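# Toolmark bench, November, pry mark casts

Started 8:40. Continues from the pages on the Grena door frames. 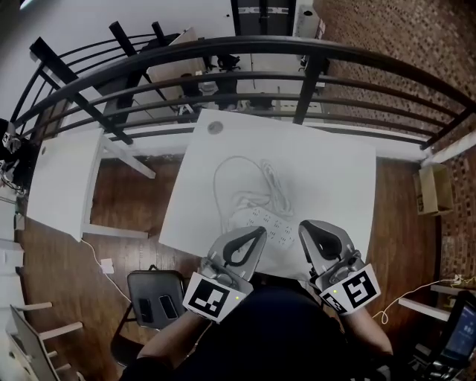 Is the Olance compound good enough to replace Jenard for casting pry marks at burglary scenes? For painted wood and for metal I would accept it now, and for raw wood I want one more series before I sign anything.

The background, for Bianca, who was away when we began. The scene officers in Grena have used Jenard silicone for many years. The last order came late and in small quantity, and the supply office offered us Olance in its place. The officers did not like it. They said that it sets too fast in a warm hallway and too slow outside, and two casts came to us with torn edges. One of these was from the pharmacy break-in, where the only mark of quality was on the strike plate, so the complaint is serious. Our task is narrow: find out if the compound loses detail, or if the mixing is the problem.

## Test marks

Tahsin Debnath made all marks with the same flat bar, the one with the small chip in the left corner of the blade. I made a reference impression of the blade in lead before the series and I will make another after, so that we can show if the blade changed during the work.

Materials for the marks:

- door frame pieces from Munteanu, painted pine, all from the same delivery
- the same frame with the paint sanded away
- mild steel strip from our own stock

In total 36 marks, 12 for each material. Half were cast with Jenard and half with Olance. Tahsin wrote a number on the back of each piece, and he keeps the list of which compound was used in his own drawer until I have finished the scoring. The two compounds have a different color when set, so it is not a real blind test. I tried to solve this by making a second lift in gray from each cast, but the second lift loses some fine lines, and then I would be measuring the lift. I have left the colors as they are and I write it as a limit of the test.

Angle of the bar: Tahsin tried to hold the same angle for all. In pieces 7 and 8 the wood split along the grain and the mark is not usable. He made two new ones. The old pieces are kept in the bag with the label "split" and are not included in the number above.

## Mixing and setting

Mixed by weight on the small balance, not by the length of the line from the tube. This was the first difference with the practice in the field. The scene officers squeeze two lines of equal length on the card and mix until the color is even. With Jenard this works well enough, as the two tubes have the same opening. The Olance catalyst tube has a narrower opening. Equal length gives too little catalyst. I measured it three times and every time the mix was short of catalyst.

Room temperature was 20 degrees in the morning and did not change much until lunch.

| Compound | Mixed by | Time until it lifts clean | Edge |
|---|---|---|---|
| Jenard | weight | 14 min | clean |
| Jenard | line length | 14 min | clean |
| Olance | weight | 9 min | clean |
| Olance | line length | 40 min | soft, one tear |

The 40 minutes explains a good part of the complaint, I believe. An officer who is used to Jenard will come back after a quarter of an hour, feel that the top is firm, and pull. The skin is set but the layer against the wood is not. The torn edge of the pharmacy cast looks the same as my torn edge, under the low magnification. I have put both on the same stage so Bianca can judge for herself.

It does not explain the other complaint, that it sets too fast in a warm hallway. With correct mixing it is faster than Jenard also at room temperature, so perhaps some officers put extra catalyst after they had a bad experience. I asked the Grena office by telephone. The officer who answered said "we put a little more for safety", and he did not know how much is a little. I did not ask for names and I do not want them for this purpose.

## Scoring

Comparison microscope, same light for all, from the left and low. I count consecutive matching lines between the cast and the lead reference, in the same zone next to the chip. The chip gives an easy starting point. Real cases do not give such a gift, so the scores here are better than we should expect in casework.

Painted pine: no difference between the compounds that I can see. Both show the chip and the group of fine lines on the right of it. The paint takes the mark very well. One Jenard cast has an air bubble exactly in the good zone, my fault, I poured it instead of pushing it with the spatula.

Steel: Olance slightly better, if there is any difference. Lines are sharper on the shoulder of the mark. I looked at these again at 14:30 after a pause and had the same opinion.

Raw pine: here I am not content. Jenard releases from the fibers. Olance pulls small fibers out with it, and they lie across the lines. Four of the six casts have this. The detail is below the fibers and it can be read, but an examiner on the other side will ask about them, and with reason. Also the second cast from the same mark is poorer, as the mark itself has lost material. For a scene where only one cast is possible this matters less. For a piece of frame which comes to the laboratory and may be cast again by the defense expert, it matters a lot.

Tahsin thinks a thin release spray would help. I am against spray on an exhibit until we know what it fills. He will test it on scrap only, and write it on his own page.

## A mistake to record

At 11:10 I cast piece 22 with Jenard and wrote it on the line of piece 23. I noticed when I came to piece 23 and the line was full. I crossed it with one line, wrote the correct number next to it and put my initials. Tahsin has countersigned. The list in his drawer was not opened for this; he checked it alone and told me only that the correction is consistent.

I mention it also for the reason that the form is badly made. The rows are too near to each other, and the piece number is at the far left while the compound is at the far right. Bianca Surdu has the file for the form. Please could you put a gray band on every second row.

## The pharmacy cast

This is separate from the test and goes to the case file, I only note here that it was on the bench.

The cast with the torn edge still has a part which can be compared. The tear crosses the mark but the lower third is whole. The strike plate itself was removed by the officers and is in the store, sealed, so we are not dependent on the cast. I asked for it to be brought up. The store needs the signed request before noon and I had it only at 13:20, so it will come with the next round.

Until the plate is here I will not compare the cast with the bar seized from the car. If I look at the poor cast first, I will have an opinion in my head before I see the good surface. Tahsin asked if this is excessive. Perhaps, but it costs us only one day.

The investigator called again and wished to know if it is "the same bar". I told him that the examination has not begun and that he will have the answer in writing. He was polite. He will call again.

## Advice to send to Grena now

I do not want to wait for the full report for this part. Draft text, Bianca please correct the English and the tone — I sound too strict when I write to officers:

> When you use Olance, please do not measure by equal lines. The catalyst tube is narrower. Use the marked syringe from the kit for both parts. Do not add extra catalyst. Before you lift, test the leftover on the mixing card with the wooden stick: if the stick leaves a dent, wait. On raw or splintered wood, use Jenard if you have it, and if you can remove the piece, send us the piece.

Check before sending: are the marked syringes in all kits? I have seen them in the two new ones. The old kits have only the spatula and the card.

## Left to do

- second lead impression of the blade (not done, Tahsin has the lead in the other room)
- repeat the raw pine series, six more with each compound, fresh wood
- outdoor series when it is colder, near zero, with both compounds kept in the car overnight like the officers keep them
- ask Munteanu if the pine in the next delivery is the same treatment, the driver said something about a new primer
- remaining Jenard: three full sets and one opened. Keep the opened one for tests, the full ones for scenes
- photographs of casts 1 to 12 are done with scale, the others not yet

Blade of the bar cleaned with the soft brush, wrapped, back in the tool cabinet on the second shelf. Stopped 17:05.

Added later, same evening: Tahsin's scrap piece with release spray has the fine lines nearly gone at the shallow end of the mark. He has kept it for Bianca to see. No spray for the second raw pine series.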